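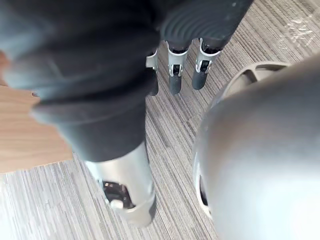

Wrist cam, fingers down, striped carpet below.

Wrist camera tips, home workshop edition

Quick page, typing between runs. Software side only, the mechanical tips are on Obaidul's page. Febuary notes folded in.

Mask the hand first. On a wrist cam your own fingers and housing eat a big share of the pixels. Render the hand from the joint angles, grow the mask a little, throw those pixels out before the detector sees anything. A fixed mask is fine for the housing. Not for the fingers, they move.

Fabric covers bunch up. The CAD outline won't match the folds, so grow the mask more on the covered parts than on bare metal.

Near stuff is blur. Don't try to refocus on it. Set focus for the grasp distance and lock it, autofocus will hunt every time a finger swings past. Lock exposure too if there's a window on one side. Pale carpet blows out quick.

Stripes. Thin parallel stripes are murder for feature matching, everything looks like its neighbor. What helped here:
- drop matches that slide along the stripe direction
- lean on wrist odometry, use vision for small corrections only
- get one table or cabinet edge in view if you can. A straight edge against carpet is worth a lot
- plain mat on the floor if you're really stuck

Clear plastic. Wrappers, bags, crumpled film. Depth gives you holes or junk. Label it by hand from color images, highlights and wrinkles and all. Yasmine El Fassi went through 2,481 frames from our floor set and tagged 338 with clear plastic in them. Retrained on those, far fewer misses. Still not great on pale carpet in bright light.

Planner: treat unknown depth as occupied. Slow but you keep your fingertips. For floor picks we stop 2 cm up, look again, then go down on contact sensing.

Fakir users, the planner config ships with self-collision padding off. Turn it on. Then re-time the trajectory or the wrist will jerk.

Logging. Save joint angles with every image, same clock. We had a lag between the two in Rornero for weeks and blamed calibraton. Check with a slow wave of one finger and overlay the mask, if it trails you've got lag.

Keep 2 copies of the calibration file, one off the machine.

Nisach bag converter notes next, when I get to it.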